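Carpet installer wants 40% up front and says no need to move furniture. Normal?

Posted in Flooring & Rugs

galstead_renter_no_more

We are replacing the carpet in two bedrooms and a hallway, 253 square feet by the store's own measurement. The store is Vidal Floors, the one out past the Galstead exit. Their quote is just over $2,000 with pad, tear-out and haul-away. The salesman was pleasant enough, but a few things bother me.

First, he wants 40 percent down before they even order the roll. Second, he says the "lifetime" warranty on the Runine carpet covers everything, and when I asked to see it in writing he gave me a brochure with a picture of a puppy on it. Third, he told me the 8 pound pad is "basically required" and the cheaper one would void the warranty. I have bought enough cars to know what that sounds like.

Is any of this standard? Install would be in August if I sign. 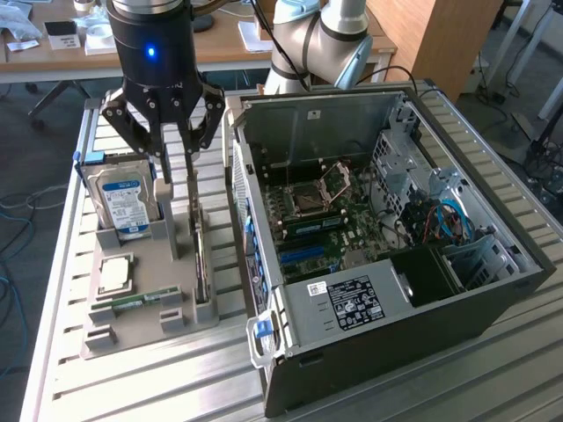
I should add that the subfloor is plywood in the bedrooms and something older in the hallway, and he never pulled up a corner to look. The quote has a line that says "floor prep as needed" with no price next to it. That one worries me more than the deposit.

padandtack

A deposit is normal. The store has to buy the carpet, and once it's cut for your rooms they can't sell it to anyone else. I've seen stores ask for half. Pay it with a credit card and make sure the receipt lists the style name, the color and the square footage. If they only take checks I would go somewhere else.

The warranty is where I'd dig in. "Lifetime" on carpet usually means stains, and then only certain stains, cleaned a certain way, with receipts to show for it. Matting in a hallway is often left out or handled separately. Ask for the full document. If the store can't print it, get the exact style name and ask the manufacturer for it. Don't sign off a brochure.

On the pad, he may be right, but make him show you the line. Some warranties do set a minimum density or a maximum thickness. Eight pound is a decent pad and I'd want it in a hallway anyway. In a spare bedroom nobody sleeps in, I wouldn't pay extra unless the paperwork says I have to.

And yes, get a number on the floor prep. Have them write "not to exceed" with a dollar amount, and that they call you before doing any of it. If they won't, you have your answer about the store.

ivlow_mike_fan

We used Vidal for our place in Ivlow and it was fine. Seams look good. They did charge for moving the bed which I thought was included so ask about that. Never read the warranty lol

galstead_renter_no_more

Thanks both. I called and asked for a cap on the prep and he said he would "have to check with the installer," so I'm still waiting. Bed moving is apparently extra if it has a headboard. I'm getting a second quote before I hand over anything.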